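drulden-cell / README

Setup, upkeep and repair notes for the Drulden bottle cell
Last gone over 3/23/26

What this is

Notes for the one cell we have that puts wine bottles into a rack and takes them out again. It covers the arm, the two-finger gripper, the wrist camera, the table and the rack. It does not cover the training code, which lives in the Apaza repository and has a README of its own, written by someone more patient.

If you have come for the recordings, they are in the folder called sessions and the last section is yours. If you have come because the gripper is making a noise, go to "Noises".

Before you switch on

Check that the emergency stop is out. If it is in, find out who pushed it before you pull it. They may have had a reason.

Look along the arm cable from the base to the wrist. It should hang in one lazy curve. If it has wound itself round the forearm, turn the last joint back by hand with the power off. Do not let the arm unwind itself. It will try, it will choose the wrong direction, and you will be ordering a connector from Kokent, who deliver when the mood takes them.

Clear your mug off the table. The cell does not know what a mug is and treats it as a short bottle.

Switching on

1. Controller first, wait for the steady light.
2. Then the gripper supply. The fingers open fully and close once. Keep your own fingers elsewhere.
3. Then the camera. If you start the camera before the gripper, the two swap port numbers and the software will spend the morning trying to take pictures with a motor.
4. Run puto_home. The arm goes to its rest pose over the middle of the table.
5. Run puto_check. It prints a short list. Everything on it should say ok, apart from "lamp", which has said "unknown" since October and works perfectly well.

Fingers

The fingers are the part that wears, so they get the most space in here.

Wipe both faces with a barely damp cloth at the start of the day. No solvent. Somebody tried solvent on the previous set and they went tacky, so that every bottle came along for the ride whether it had been let go or not.

Scuffs on the outside of a finger are cosmetic. Leave them alone. A lifted edge or a pad that moves under your thumb means the pair comes off. Always change both, even if one looks fine, and write the change in fingers.txt with the cycle count. We swap at 1,000 grasps in any case. A pair will go further than that, but the grip gets vague, and a vague grip on a full bottle is a mop job.

To change a pair:

- Open the gripper fully and power it down.
- Undo the screws on the left finger and put them in the tin. The tin is there because the floor has had enough of them.
- Slide the finger off, slide the new one on, and nip the screws up evenly.
- Same again on the right.
- Power up, close slowly on the gauge block, and check that both tips meet it together. If one gets there early, loosen it and start over. Adding a software offset will hide the problem until you have forgotten about it.

Grip force

The setting is 400 in the config file. The units are the manufacturer's and as far as we can tell correspond to nothing in nature. It holds a bottle by the neck without slipping. Please do not raise it to fix a slip. A slip is nearly always dirty fingers or a grasp taken too near the lip, and the extra force only turns up the volume when things go wrong.

Grasp height is set from the shoulder of the bottle, not the top. Lips differ a good deal from one bottle to the next, and some of them wear foil.

Wrist camera

It is held on by 2 small screws that work loose. Check them weekly. If the picture has drifted, you will see it first in the fingers: they should come in from the bottom corners and leave a clear gap between them. If one takes up far more room than it used to, the bracket has turned. Straighten it, tighten it, and run puto_calib with the printed board flat on the table.

Clean the lens with the cloth in the drawer. Sleeves are not cloths.

The focus is fixed and favours the table. The neck of a standing bottle comes close enough to go soft. We looked into this, found that a better lens would mean a new bracket and a new calibration, and grew fond of the softness.

Table and rack

The table is a light grey wood-grain top, and it has had a life. Please don't try to clean off the white specks. We did once consider repainting the rail on the left, which is shedding its black coat, but every recording so far has it in that condition and we would like them to match.

The rack must not creep. Arm bumps move it a hair at a time, and after a week the insert motion is aiming at a slat. Set it back against the stop block each morning and push down on it to be sure it is seated. If you hear wood during an insert, stop the run. That is the slat talking.

Noises

- Click on closing: loose finger screw.
- Slow creak on the way down: the cable again, see the top of this file.
- High whine at rest: the arm is holding against something. Look for what it is leaning on.
- Ticking from the base: the fan. It has been ticking for ages. Order from Kokent, then get on with your life.

Recordings

Each session folder holds the wrist camera stills, the joint log and a notes.txt. There are about 1,000 sessions. Sessions with a failed grasp are kept and marked fail in the notes, so filter them out yourself if they offend you. Stills are stored as they came off the camera, with no cropping and no colour correction.

Known gaps: daylight varies, few kinds of bottle, one table, one rack. A model trained only on these will know our rack very well and may be surprised by yours.

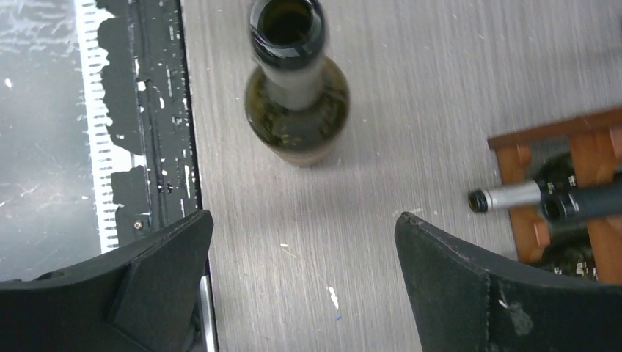

Changes to this file go in through the usual review. Changes to the grip force go in through a conversation first, and please have it standing next to the cell with the stop button within reach.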